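Pegs under the coat shelf — leave them or swap them?

ojars_a
Trying to sort out the entryway before the new bench comes. The old rail from Witetard has short pegs and everything slides off, scarves worst of all. My wife wants big hooks. I kind of like the short ones and would rather just add more. Anybody been through this?

debfab46
Swap them! I did mine in April and it took 20 minutes, most of it hunting for the drill bit. Big hooks hold a backpack, pegs hold a hat and that's it.
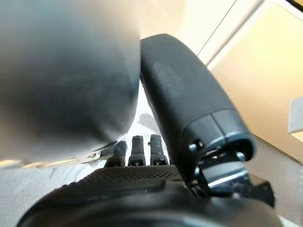 irja_l
Short pegs are fine if you space them for what hangs there. My kids' hats and dog leads live on them and I never pick anything off the floor. I like them all one height, close together, small black ones with rounded tops like the three standing side by side there, and then one long hook at the end for the heavy stuff. Mixed sizes all along the rail just look messy to me.

debfab46
Close together is how you get a pile, Irja. Two wet coats and you can't find the leads.

irja_l
Coats go on the long hook — I said that!

w_arruda
I'm with Deb on coats, with Irja on looks. Check your wall first, though. Mine was crumbly and the whole Benavden rail came down with 2 winter jackets on it.

ojars_a
Wall is solid, thankfully. OK, thinking short pegs on the left and a couple of big hooks by the door. Will run it past the boss tonight.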